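6.3 Checking the fixture plate before a run

The Rirkano cell will assemble a computer all day without complaint, provided the computer is where it left it. These steps make sure it is.

1. Pause the program on the teach pendant and drop the speed to 4 per cent. Slower is dull. Dull is good.

2. Jog the gripper until the fingertips point at the fixture plate, just short of the processor socket.
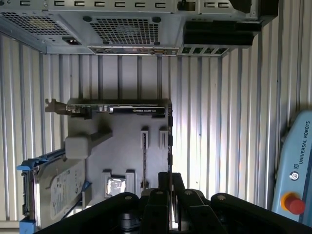
Figure 6-2. Gripper at the fixture plate, graphics card across the top, CPU in its socket.

3. Look at the CPU. If it sits at a tilt, lift it out and reseat it by hand. Do not let the gripper persuade it.

4. Wiggle each white slot clip. A clip that moves gets a new screw.

5. Save the position as point 216.

CAUTION: Keep your free hand near the red emergency stop and your other fingers out of the linkages.

NOTE: Repeat every 2000 cycles. Changes to point 216 go through Ásdís Laxdal, who will notice anyway.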